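Ajouter un flux d'entreprise à sa liste de lecture dans Avo

Tutoriel pour les comptes gratuits et payants
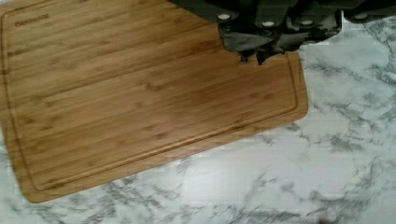 Lonmont, 25 juillet 2020

Avo permet de suivre les blogs et les comptes sociaux d'une société dans une seule liste. Un compte gratuit accepte 200 sources, un compte payant 500.

1. Ouvrez le menu Sources, puis Ajouter.
2. Collez l'adresse du blog. Pour un compte Fledano, collez celle du profil public.
3. Choisissez un dossier et validez.

Le premier chargement prend parfois 2 minutes. Si la liste reste vide, vérifiez que l'adresse commence par https.

Les sources venues de Cao s'importent en bloc : exportez-les au format OPML, puis passez par Sources > Importer. Les doublons sont à supprimer à la main. Sur mon compte, il y en avait 86.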